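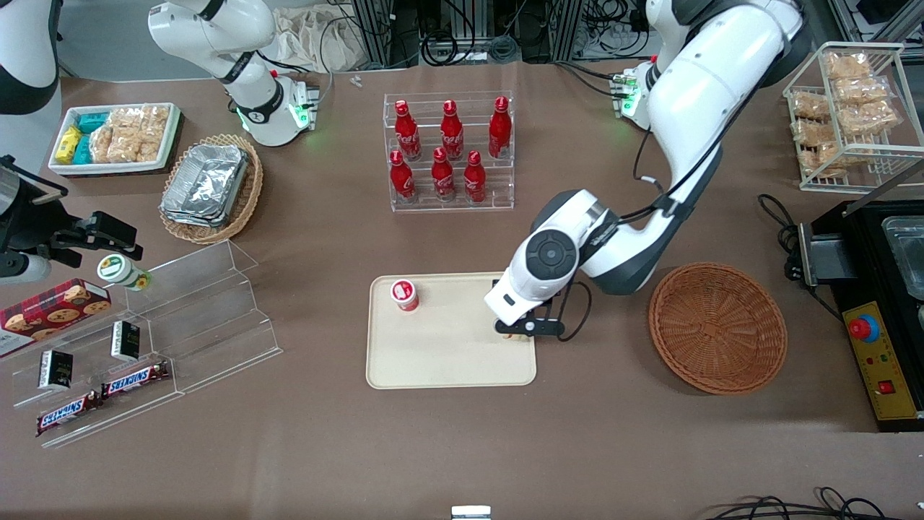
Two robot arms, one tray, one little white cup with a red lid. My job is keeping these arms out of trouble.

The Day the Robot Wouldn't Let Go

Hi! I'm Clodagh Moriarty, and I work with robots at a place called Norkthorpe. Our robots are learning to be snack helpers. You ask for something from the table, and an arm picks it up and puts it on the tray for you. At least, that's the plan. I want to tell you about a time the plan went wrong, because I learned more from that afternoon than from a whole month of things going right.

First, have a look at the end of the big white arm in the photo. See the black part with two fingers? We call that a gripper. It opens and closes a bit like your thumb and pointer finger when you pick up a grape. It can't feel the way you can, though. Your skin tells you right away if something is squishy or slippery or about to break. A gripper has to work that out from numbers.

Ours does it like this. When the fingers close on something, the motor inside has to push harder, and pushing harder uses more electricity. A small computer keeps checking how much is being used. When the number gets high enough, the computer thinks "okay, I've got it!" and tells the fingers to stop squeezing.

So what went wrong?

It was May, just after lunch, and I was testing with my friend Ankit Rana. We asked the robot for a paper cup. The arm swung over, the fingers closed, and then they kept on closing. The cup folded up like an accordion! Ankit said "um, Clodagh?" and I was already reaching for the big red button.

Let me tell you about that button, because it's my favorite thing in the whole lab. It's called an emergency stop, or e-stop for short. (There's a red one in the picture too, on the yellow panel way over at the right.) On our robots, when you hit the e-stop, the motors lose their power and the brakes grab hold so the arm doesn't flop down on the table. You don't have to type anything or find a menu. You just whack it with your hand. They're made big and bright so you can find them when you're scared and not thinking very well.

I hit it, and the arm stopped. Nobody was hurt. The cup was pretty flat.

Now came the detective part. We wrote down everything we remembered before we touched a single thing. Then Noreen Lynch, our wiring expert, came over with a flashlight and started looking at the cables. Robot arms bend and twist all day long, and the cables have to bend with them. This arm had made nearly 2000 trips to the tray. Inside one cable, where you couldn't see it, a wire thinner than a piece of spaghetti had cracked.

That wire carried the "how hard am I squeezing?" number. With the wire cracked, the computer kept getting a zero. And zero, to the robot, means "I haven't touched anything yet." So it did exactly what it had been told to do, which was keep closing.

That's the bit I find really interesting. The robot wasn't angry, and it wasn't being silly. It was working from a wrong number and had no way of knowing.

We fixed it with 3 changes. Noreen put in a new cable and gave it a looser curve, so it doesn't bend so sharply. We now swap that cable after every 300 hours of work, even if it looks fine. And Ankit wrote a new rule for the computer: if the fingers have been closing for 2 seconds and the number is still zero, stop and call a person.

I like Ankit's rule the best. Cables are going to break again someday, and now the robot has a way to say "hey, something's weird here."

Want to try being a gripper? Put on a pair of thick winter gloves, close your eyes, and ask a grown-up to hand you an empty paper cup. Try to hold it without denting it. Then try it with bare hands and see how much easier it is. I dented mine four times with the gloves on - and I do this for a living!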